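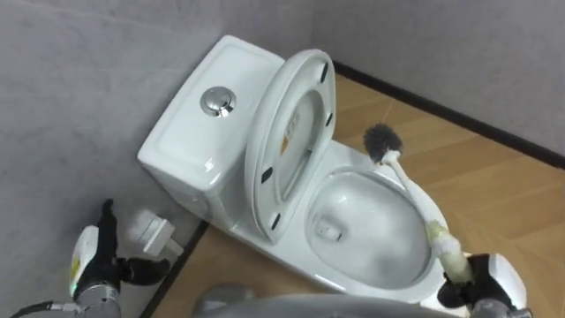 Every few years someone decides the toilet brush has had its day. This time it was Hidayah Saragih, whose column in the August newsletter told us all to bin our bristles and buy a silicone paddle. I have read it twice and remain unconvinced.

Her case is that bristles hold dirt. Well, yes. So does a doormat. The thing is there to get into places you would prefer not to think about, and a flat rubber flap slides over the very spot under the rim where the limescale sits. I bought the Finik paddle a while back on the strength of that sort of article. It lasted 14 weeks before the neck split. My old brush cost a fraction of the price and is still going.

Then there are the tablets, the gels and the blue discs that promise you'll never scrub again. Barrett Whitfield, who rents out flats and ought to know better, swears by the Predska ones. I stayed in one of his flats. The water was a lovely colour and there was a brown line all the way round it.

What I do is dull. Seat and lid up, cleaner under the rim, leave it for 10 minutes, go and put the kettle on. Then scrub, starting high and working down to the water, and flush with the brush still in the bowl. Let it drip before it goes back in its pot. Most of the horror people feel about brushes is really about the pot, which they never empty.

I will grant Ms Saragih one point. A brush with splayed or flattened bristles should go, and plenty of us hang on to them far too long. A handle you dislike touching is a nuisance as well, though I'd sooner put on a pair of gloves than pay for the Okberg with the "comfort grip".

As for the claim that the paddle is kinder to the glaze, I'd like to see who tested it and for how long. Her column doesn't say. Until somebody does, mine stays where it is, next to the loo, with a clean pot.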